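Kitchen and Tableware Assistant (part-time, fixed term)
Clarnesov Serviced Flats
Reference 919

Clarnesov lets furnished flats for short stays. Each flat has a fitted kitchen with a standard set of crockery, knives, boards and cloths. We require one assistant to check, sort and reset these kitchens between stays. The post is for 36 weeks at 29 hours per week and reports to Yee-man Chien, Kitchens Supervisor.

Scope of work

The assistant empties the cupboards onto the worktop, inspects each item, washes what needs washing and returns everything to its listed place. Chipped or cracked pieces are withdrawn and replaced from the Oltell store. The inventory is kept in Busura, our stock system, and is updated before the assistant leaves the flat.

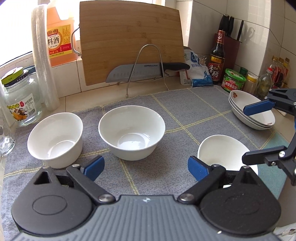 Tableware is sorted by form before it is put away. Bowls and dishes are never mixed in one stack, and ovals are kept apart from rounds. White pieces make up most of the stock, but patterns vary between suppliers: an oval dish with a small orange-and-red flower near the rim and a thin red edge line is listed separately from plain white, and the assistant must record it as such. Boards stand upright against the wall when not in use. Knives go back on their stand with the handle accessible. Withdrawn knives are wrapped, labelled and returned to Fung-ping Tsang at the store.

Worktop protection

A cloth or mat is laid on the worktop before any crockery is set down. This applies to tiled counters in particular, where grout lines and hard edges cause most of our rim damage. Bowls may be placed close together on the cloth but should not touch.
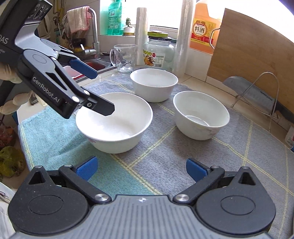 Cloths are shaken out and inspected for grit after each flat. Stained cloths go in the Yip laundry bag and are signed for on collection.

Requirements

Careful handling of ceramic and glass items.
Ability to tell similar patterns apart, including faded ones.
Ability to stand for a full shift and to lift full crockery crates.
Basic written English for stock notes.
Previous work in catering, housekeeping or a warehouse is useful but not essential. Training takes 3 days and is paid.

Conditions

Shifts fall between checkout and the next arrival and are issued a fortnight ahead. Gloves, aprons and cleaning materials are supplied. Travel between flats during a shift counts as working time.

How to apply

Send a CV and a short covering note, quoting the reference above, to Remedios Sison at the Clarnesov office. Applications close on 1st June. Selected applicants will be asked to complete a short practical test in one of our kitchens, consisting of one cupboard to be sorted and one inventory sheet to be filled in. Questions about hours or access should go to Chun-hung Tse.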